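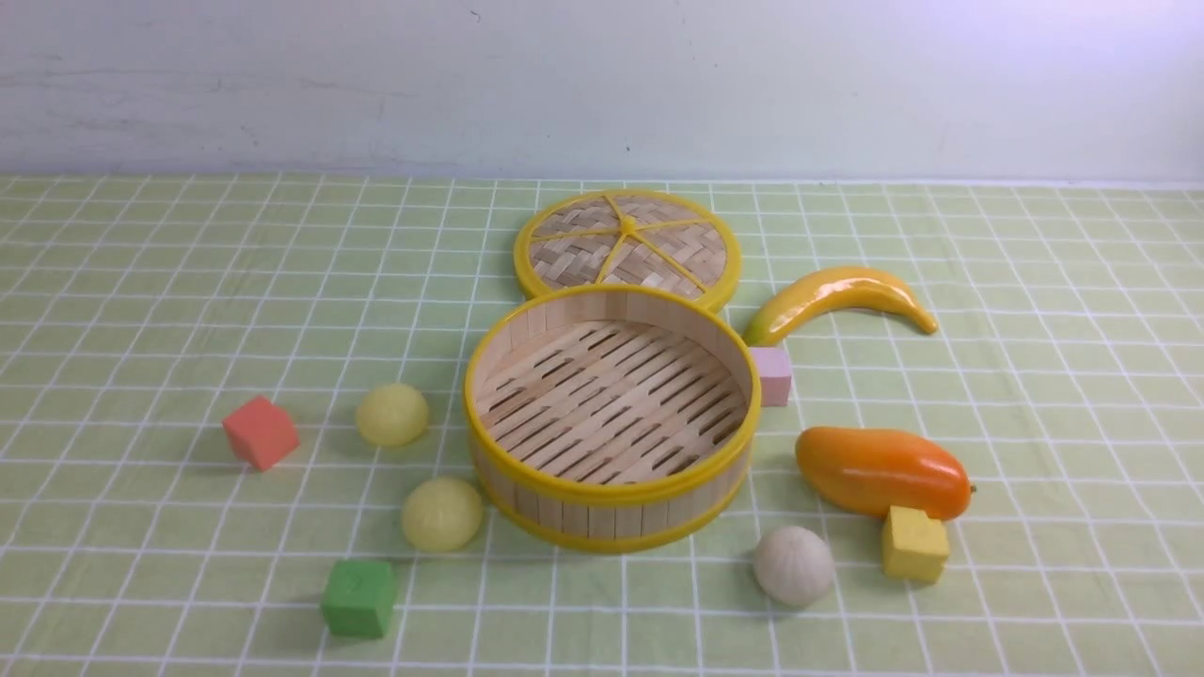

Back from Birkville, notes typed up on the train so excuse the spelling. Went to see three grippers at the Groteck demo day, came home with opinions on two.

Hall opened at 9, I got there closer to 10. Parking terrible. Badge said visitor 247, which seems high for a building that size.

Groteck first. Two-finger parallel jaw, new version, rubber pads you can swap without tools. Efraín Taipe ran the table. He lets you pick the task, good sign. Tabletop set was foam cubes, small balls, an artificial banana and mango, and a bamboo steamer with its lid just behind it. Green gridded cloth under everything. I asked for cubes into the steamer, then balls, then fruit, lid last.

Cubes: fine. 16 picks, no drops. Foam forgives a lot, so I don't read much into that.

Balls: less fine. The pale yellow see-through ones gave the depth camera fits. Gripper closed on air twice, then shoved one into the side of the steamer. Efraín swapped to a wrist camera with its own light and it got better. Not fixed. The white one that looks like a little bun went first try both times, ribbed surface probably helps.

Banana ok if it comes in across the middle. Mango rolled. They know about the mango.

Lid was the interesting one. Wide, woven, lies flat on the cloth, so the jaws have to find the rim. Parallel jaw got it on the third try and set it down crooked. I would of called that a pass, Efraín didn't.

Then over to Sumel, other end of the hall. Suction, single cup, same kind of objects. Mango no problem at all. Woven lid hopeless, air goes right through it. Foam cubes also bad. The rep wanted to talk about cartons. Fair enough, it's a carton gripper.

Ông had the three-finger soft hand, but the controller was down until after lunch and then the line was up to 40 minutes. Watched over shoulders. Slow, gentle, handled the see-through balls better than anybody. Couldn't get close enough to see which camera they had on it. If anyone got a proper turn please email me.

Controller note for our bench: Groteck's 906 box now takes force limits per object instead of one global setting. Menu is ugly but it works, I changed the limit for the banana myself in under a minute. Asked for a loaner. Efraín thinks November, will chase.

Lunch was a wrap. Coffee ran out by 2.

Still to do: get pad prices from Groteck, find our old steamer lid and try it on the arm we allready have.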